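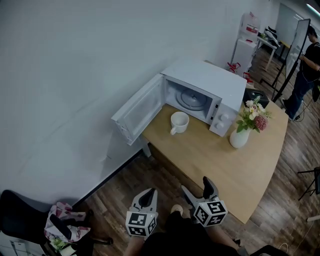
Uneven Heating in Small Cavities: What the Load Does
Speaker notes, 04/10/2023
Štefánia Vaněk

Slide 1. Title. Skip the bio. Say that slides go up on the Killum page afterward.

Slide 2. Scope. Household ovens only. No industrial tunnels, no vacuum drying. The question for this session is how much of the temperature spread in a reheated portion comes from the cavity and how much from the food. People tend to blame the cavity.

Slide 3. Standing waves, fast version. Wavelength in air is a little over 12 cm at 2.45 GHz, so maxima sit a bit over 6 cm apart. Inside wet food the wavelength is much shorter. Do not derive it. Point to the handout.

Slide 4. Penetration depth. Define it as the depth at which power falls to 1/e of the surface value. It depends on water, salt and temperature. Salted mashed potato absorbs close to the surface and the center lags. Ice absorbs very little, liquid water absorbs a lot, hence runaway at the edges of a half-thawed block. Pause for questions on this one.

Slide 5. Test loads. Urik series: 500 g mashed potato in a flat tray. Bedoya series: 333 g in a ring-shaped tray, same potato, same salt. Both started from refrigerator temperature. Probes at the center, the mid-radius and the rim. Mention that the masses differ, so compare spread, and leave heating time alone.
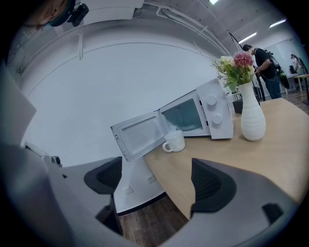

Slide 6. Power setting. On most low-cost ovens, half power means full power switched on and off. The off period lets heat conduct inward. Long cycles are coarse for small portions. Inverter units hold a lower level continuously. Ask who has checked which kind they own.

Slide 7. Results. Flat tray: rim reached 85 °C well before the center was warm. Ring tray: more than 2 probes never disagreed by much. Correct the wording on the slide, it should say "all three probes stayed close." Standing time closed most of the remaining gap in both series.

Slide 8. Limits. One recipe. Eltiletti trays only. Probe placement by hand, with a ruler. Surface temperature was not mapped.

Slide 9. Practical points. Spread food in a ring. Stir halfway. Let it stand covered before measuring. Measure in several spots.

Backup slide: salt series, if asked. The plot has the axes swapped.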